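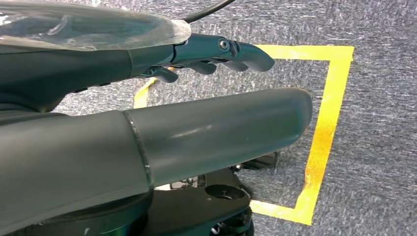

Ticket 81 - Floor mark procedure, mobile unit with hand
Site: Pokelthorpe, carpeted test room
Opened by: Hinata Higuchi
Category: Rules and work practice
Priority: Normal
Status: Closed, one follow-up open

Reported problem
The site rule says "the robot must be inside the yellow square before the hand is enabled." Two operators read this differently. One parks so that the base is inside the tape. The other wants base, arm and hand all inside. The start check was signed off both ways in the same week. Please state which reading applies.

Thursday, 9:20
Read the Flundeck site rules, section 5. The word used is "robot" and it is not defined anywhere in the section. The older Koyama sheet says "wheels." No drawing in either.

Thursday, 10:05
Asked for the reason behind the square. Hinata's answer: it was laid as a parking reference so that runs start from the same place. It was never sized for arm reach. The keep-out line for people is a separate item and is set from full arm extension plus a margin.

Thursday, 11:40
Checked the Vulix job settings. Start position tolerance is 19 mm at the base. There is no tolerance entry for the hand. The software has no knowledge of the tape, so the check by eye is the only link between the two.

Thursday, 1:15 p.m.
Tape condition. The right strip is scuffed, with orange-tinged patches near the middle. Still readable as a line. Rule 5.4 says replace when an edge lifts or the line can't be followed from standing height. Scuffing alone does not meet that. Logged as wear, no action.

Finding
Both operators followed the text as written. The fault is in the text. A parking mark was being used as a safety boundary, and it can't do that job on carpet tape with an arm that moves over it.

Change made
5.1 now reads: "Before enabling the hand, all wheels shall be inside the yellow square. The arm and hand may pass over the tape. The square is not a safety boundary."
5.2 now reads: "No person shall be inside the keep-out line while the hand is enabled. Reaching in to clear an object requires the hand to be disabled first."
5.3 added: "The operator checks cable slack at the wrist and the fit of the clear cover before each start, with the hand disabled."

Comment from H. Higuchi
Agree with 5.1 and 5.2. For 5.3, please say who signs. At present the operator signs the start sheet and the lead signs at end of shift - two signatures, but neither one names the cover.

Reply
Operator signs. Line added to the start sheet under "Wrist." Lead signature stays as it is.

Follow-up
Add a floor drawing to section 5 showing the square and the keep-out line in different colors. Owner: Higuchi. Due February. Old Koyama sheets to be pulled from the binder at the same time.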